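Last updated: December

I have cleared my big white table 468 times, or it feels that way, and every time it fills up again by teatime. Post, pens, a mug, the charger for a phone I no longer own... you know the sort of thing. So when Rania Bouzid from the Stullness workshop offered to teach me how she keeps a work table in order, I was round there with a notebook before she'd finished her sentence!

Her first rule is about cables. She hates them trailing (so do I, but I'd never done a thing about it) and she goes round with a bag of reusable ties, strapping each lead to whatever it belongs to. A bag of 600 lasts her ages, she says -- and she gives them away to anyone who stands still long enough.

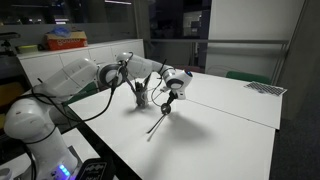
What's the best colour for a work table?

White, if you can bear the wiping. Small dark things like screws and pen lids show up straight away on it, and you'll spot crumbs before your elbow does.

Her second rule is harder. Anything that lives on the table has to earn its place, and whatever you haven't touched in three days goes on a shelf. I tried it at home and lost two vases and a stapler by the end of the week. I miss the stapler.

I've kept up the cable ties, though. The lamp lead now runs neatly down the table leg, and I've even done the one behind the telly -- which took me most of an evening and a fair bit of swearing.

Related
Olix shelves: a weekend with a spirit level
My mother's Rebane sewing box
Small desks we liked at Kemutow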